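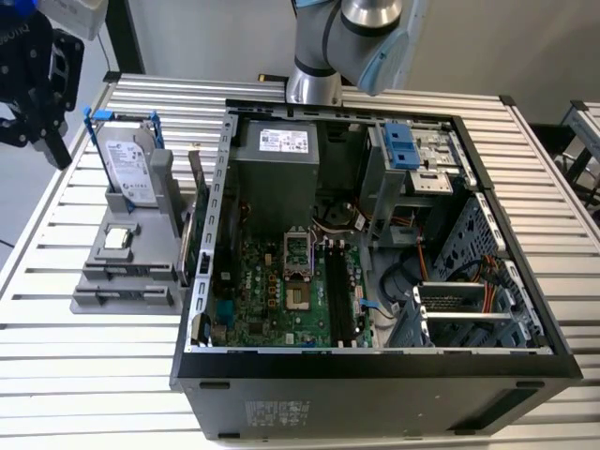 Dell tower on its side, CPU socket open

To: Bakorik players list
Subject: Re: Betau sheet, second draft
3 July 2018

Hi all,

Sorry for the slow answer, I read all of this on my phone and then wanted a proper keyboard before I said anything.

> I've put the new version of Betau on the wiki. He's a ferry pilot
> from Hondance now instead of a disgraced knight, because we already
> have two of those. My worry is the backstory. It's up to 34
> paragraphs and I haven't even gotten to the shipwreck. Is that too
> much for the rest of you to read? Also, can he have the lantern from
> the start, or does he need to earn it in play?

First off, the ferry pilot is so much better! The knight was fine, but I never knew what he'd do on a day when no one was pointing a sword at him. A guy who knows every sandbar between Hondance and the salt towns has something to do in nearly every scene (and he gives the rest of us a reason to get on a boat, which my character has been avoiding since April).

On length, I'd say leave it all on the wiki but put a short version on top. I'm thinking five or six lines: what he looks like, how he talks, what he wants this season, who he owes money to. When I'm writing a post at midnight and need to know if Betau has a beard, I don't want to scroll past his grandmother. I do want to read about the grandmother at some point, she's great. My own sheet was 438 words when I joined and I still get asked what color my cloak is, so please don't feel picked on.

One thing I got stuck on. In the Physical Description you have him as "weathered, past 50" but then the history says he was a deckhand during the flood, and the timeline page puts the flood 81 years back. Either he's a very spry old man or that's a different flood. I'd love it to be a different flood, a small one that only Hondance people remember and get touchy about. Your call though.

The lantern: I'd let him have it, but unlit. He carries it, he won't say where he got it, and lighting it is something we get to in play. If it works from day one then every cave scene turns into "Betau holds up the lantern" and the thief has nothing to be scared of. I wouldn't write down what it does, either. Leave that blank on the sheet and let the game master be mean with it.

Small stuff, take it or leave it:

The Personality section says "stubborn" four times. Maybe show us one stubborn thing he did? The bit about refusing to leave the dock until he got his hat back could move up there.

"Stöckli" is already the name of the innkeeper in the second chapter, so your ship's cook either needs a new name or is her cousin. I vote cousin. She could use some family, and it would give him a free bed in town.

I wasn't clear on whether he can read. He has charts in his cabin but then someone reads him the letter. Maybe he just can't read that language?

I can fix the timeline page once you've settled on a flood. Please don't edit it until then, I have a half-finished version saved and the wiki gets cranky when two of us are in there.

If you want a first scene with my character, she'll be on the Hondance pier trying to sell a goat. Jump in whenever.

Keeper of the Bakorik timeline page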